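Wirkeo compares ridged and plain finger pads on two-arm bench

14 shares | 3 comments

Wirkeo has released the first results of a gripper comparison run at its Kamata workshop, in which two arms pick up small parts and pass them to each other above a shared table.

The test covered 689 handovers with ridged pads and 430 with plain ones, using the same controller settings throughout. Parts included toy bricks, short lengths of cord and small plastic fittings. Ridged pads dropped 25 parts. The plain pads dropped more than twice that number, mostly cord, which slid out sideways when the second gripper closed.

Mayu Ikeda, who ran the trials, said the pads mattered less than the approach angle. "If the receiving finger comes in too flat, it touches the other gripper before it touches the part," she said. The software now holds the incoming arm slightly higher until the giving gripper has stopped moving. 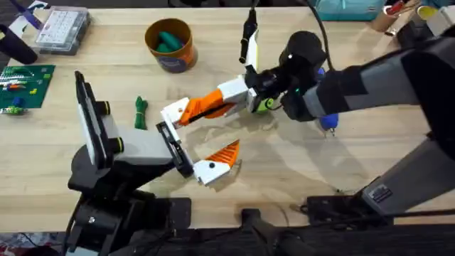 Orange pads kept for next round

The ridged orange pads stay on for the second round, which adds a wrist camera from Altham and a slower closing speed. Plain pads will be tested again only on hard parts.

Welington Rocha, who maintains the arms, said pad wear was low but uneven, with the lower edge going first. He plans to swap pads at fixed intervals and log the grip force before and after each change.

Results from the second round are due in December.

Shares: 14 | Comments (3)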